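Mustmont Acoustic Ceiling Lining – Series 4

Product and installation information for schools, libraries, halls and health facilities

The Series 4 lining is a suspended acoustic product supplied by Mustmont for rooms where speech must be heard clearly. It is manufactured at the Vorell works and sold through approved distributors in all states and territories. This page sets out the standard range, the conditions under which the product may be installed, and the arrangements for ordering, care and warranty. It replaces the product sheet dated April.

## Intended use

Series 4 is intended for interior ceilings in dry, enclosed buildings. Typical applications include classrooms, reading rooms, council chambers, waiting areas and community halls. It is not to be used in pool enclosures, commercial kitchens, or any space open to the weather.

The product reduces reverberation within a room. It does not prevent sound from travelling between rooms, and it should not be specified for that purpose. Where privacy between adjoining offices is required, the dividing wall must be carried through to the underside of the slab or roof and sealed. Our technical staff can advise on suitable details.

## Standard range

| Item | Detail |
|---|---|
| Core | Compressed mineral fibre |
| Face | Painted tissue, matt finish |
| Edge | Square or rebated |
| Standard shapes | Square, rectangle, triangle |
| Thickness | 17 mm |
| Longest side, all shapes | 1116 mm |
| Grid | Galvanised steel, exposed or concealed |
| Colours | White, Stone, Pale Grey, Charcoal |

Custom shapes are cut to order from drawings supplied by the architect. Cut edges are sealed and painted at the works. Panels trimmed on site must have the cut edge sealed on the same day, using the edge paint supplied with the order.

## Faceted and sloping ceilings

Triangular panels may be used on flat, raked or folded ceilings. On folded ceilings the grid is set out from a fixed point agreed with the designer, and all dimensions are taken from that point. Setting-out drawings must be submitted for review before any panel is cut. Allow 4 weeks for review and return of drawings.

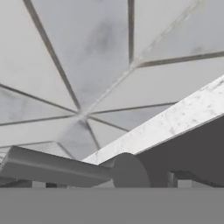 Hangers are to be fixed to the structure at the centres shown on the approved drawings. They must not be attached to ductwork, pipes, cable trays or the hangers of another trade. On slopes steeper than those shown in the installation manual, each panel requires a retaining clip on its lower edge.

Light fittings, speakers and air diffusers must be carried independently. The grid is designed to carry the weight of the panels only, and the warranty does not extend to ceilings that have been used to support other equipment.

## Delivery and storage

Panels are packed flat in cartons, face to face, and delivered on pallets. The standard minimum order is one full pallet. Cartons should be brought indoors on arrival and stored level, clear of the floor. Panels should be left in the room in which they are to be installed until they have adjusted to the conditions there; the manual gives the recommended period for each climate zone.

Any damage to cartons must be noted on the delivery docket. Claims for transport damage cannot be considered without a signed docket.

## Cleaning and repair

Dust may be removed with a soft brush or a vacuum cleaner fitted with a brush head. Light marks may be wiped with a slightly damp white cloth. Solvents, bleach and abrasive pads will harm the painted face and must not be used.

Stained or broken panels should be replaced. Building owners are advised to keep a small number of spare panels from the original order, as slight colour variation between batches is to be expected. Repainting on site will reduce acoustic performance – please contact us before proceeding.

## Testing and fire performance

Test reports for sound absorption, light reflectance and fire performance are issued on request to architects, certifiers and builders. Reports apply only to the assembly tested, including the grid and the depth of the space above. The Sugiyama concealed grid and the Joler exposed grid are covered by separate reports, and the correct report should be quoted in the specification.

## Warranty

Series 4 panels are warranted against sagging, delamination and manufacturing faults when installed in accordance with the manual. Claims should be made in writing and should include the order number, the location of the affected panels and the name of the installer. Orders above 700 square metres qualify for a site inspection on completion, at no charge to the owner.

## Enquiries

Specification and drawings: Angeliki Drakos, Technical Services

Orders and delivery: Ryan Dunmore, Customer Accounts

Warranty: Teresa Caldeira, Product Assurance

Samples of each colour are available to design practices and public bodies. Please state the colour, edge type and project name when making a request.

Page revised 2019-09-19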